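Can a machine tidy up after us yet?

I have been promising this piece to the newsletter since July, and several of you have been kind enough to nag me for it.

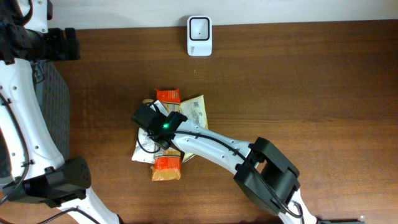
My late mother could clear a kitchen table while telling you about her bunions, and I still think of her whenever I read that household robots are nearly ready. Picking up is the sticking point. A box holds its shape, bless it, but a crinkly snack wrapper slides and folds and hides under its neighbour, and a shop till has you hunting for the barcode as well. Petro Marchuk, over at Gukstead, told me his pair of arms made 34 tries at one packet before he went home for his tea — and he is a patient man! I'd give it a good few years yet, though I would dearly love one for the ironing.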